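4.2 Segmenting bimanual tasks

The planner takes its subtask boundaries from head-view recordings. In cleaning tasks the two hands play different roles: one holds the object, the other does the fine work. Stulell labels each hand separately, at 9 labels per second.

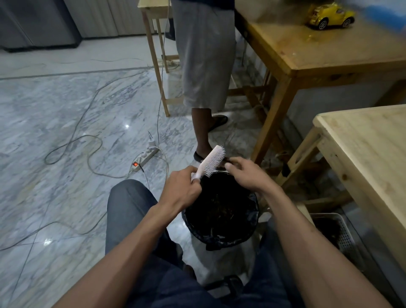

Figure 3. Pulling at the bristles of a hairbrush over a lined bin.

A boundary is placed when either label changes and stays changed for two steps - shorter changes are dropped. A second person in view gets no label.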